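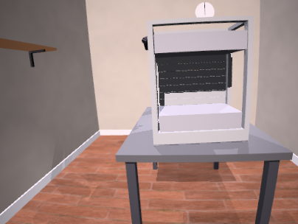 The Wollness drawer fault was an error in the Wollness household simulator, a program used to train and test robot control software. It was reported on March 8, 2021 by a group in Gastitz and corrected in version 24 of the program.

Cause

Each piece of furniture in Wollness has two models: one that is drawn on the screen, and a simpler one that is used to calculate contact. In the cabinet named Dirkeck, the contact model of a drawer was placed 3 centimeters too far back. When a simulated arm pushed the drawer closed, the drawer and the cabinet body occupied the same space. The program then separated them with a very large force, and the cabinet was thrown off its table.

Effects

The fault was difficult to notice, as the drawn model stayed correct until the moment of contact. In a test of 159 closing tasks, 100 ended with the cabinet on the floor. Some of these were still recorded as successful, because the drawer was closed when it landed. Control software trained with such results learned to push harder than was necessary. The Mathew laboratory stopped its trials on a real arm until the training was repeated.

Correction

The contact model was moved, and a limit was set on the separating force. Since May of the same year, the program also gives a warning if two parts overlap at the start of a task. Older results were not removed from the archive, but they carry a note.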